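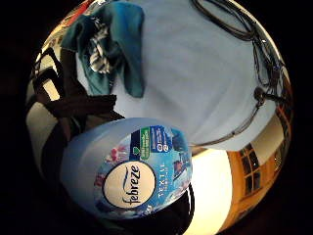
Notas do orador: perda de fragrância em recintos fechados e medição de COV em interiores
Quarta-feira, 13 de dezembro de 2023
Sala 2, a seguir à sessão de Auður Toft

Diapositivo 1. Título
Apresentar-me e indicar os coautores: Abena Abugri (amostragem), Eyvindur Bisgaard (cromatografia). Perguntas só no fim, o tempo é curto.

Diapositivo 2. Âmbito
Compostos orgânicos voláteis emitidos por produtos perfumados de uso doméstico. Ficam de fora velas, incenso e aerossóis de gás propulsor. Terpenos dominantes: limoneno, linalol, alfa-pineno. Lembrar que o limoneno tem duas ligações duplas e reage com ozono à temperatura ambiente, com formação de formaldeído e aerossol orgânico secundário.

Diapositivo 3. Câmara de ensaio
Câmara Hedegaard em aço inoxidável, 23 °C, humidade relativa de 50 %. Renovação de ar constante durante cada ensaio. Amostragem ativa em tubos Tenax TA, dessorção térmica, GC-MS. Os carbonilos foram recolhidos à parte, em cartuchos de DNPH. Não ler a tabela, apontar só para a coluna do caudal.

Diapositivo 4. Campanha em habitações
70 habitações em Trarnside, 156 compartimentos. Total de amostras válidas: 3 585. Os brancos de campo foram tratados no mesmo lote. Em março houve avaria na bomba do amostrador Jullar; os tubos dessa semana foram excluídos. Se perguntarem pelos critérios de exclusão, remeter para o anexo B.

Diapositivo 5. Curvas de decaimento
Eixo vertical logarítmico. Emissão inicial rápida, depois patamar. O modelo de primeira ordem ajusta bem o primeiro troço e falha no segundo. A explicação mais provável é a adsorção em têxteis e gesso cartonado, com reemissão lenta. O modelo de dois compartimentos corrige o desvio. Parar aqui, deixar ver o gráfico.

Diapositivo 6. Efeito da ventilação
Abrir a janela reduz o limoneno no ar, mas deixa entrar ozono exterior. Em dias de ozono elevado o saldo de formaldeído pode ser desfavorável. Dizer «pode». A Abena insiste neste ponto e tem razão.

Diapositivo 7. Limitações
Uma só cidade. Ozono medido no exterior, inferido no interior. O registo de uso foi preenchido pelos moradores. O sensor Zolard satura em concentrações altas e serviu apenas para tendência, nunca para valor absoluto.

Diapositivo 8. Trabalho seguinte
Repetir os ensaios de câmara com injeção controlada de ozono. A Lizelle Matlala está a rever o protocolo dos carbonilos. Dados em bruto a pedido, por correio eletrónico para Olesia Kobzar.

Reserva (só se houver tempo)
Diapositivo 9: calibração do GC-MS, padrão interno tolueno-d8. Diapositivo 10: fotografia da câmara aberta.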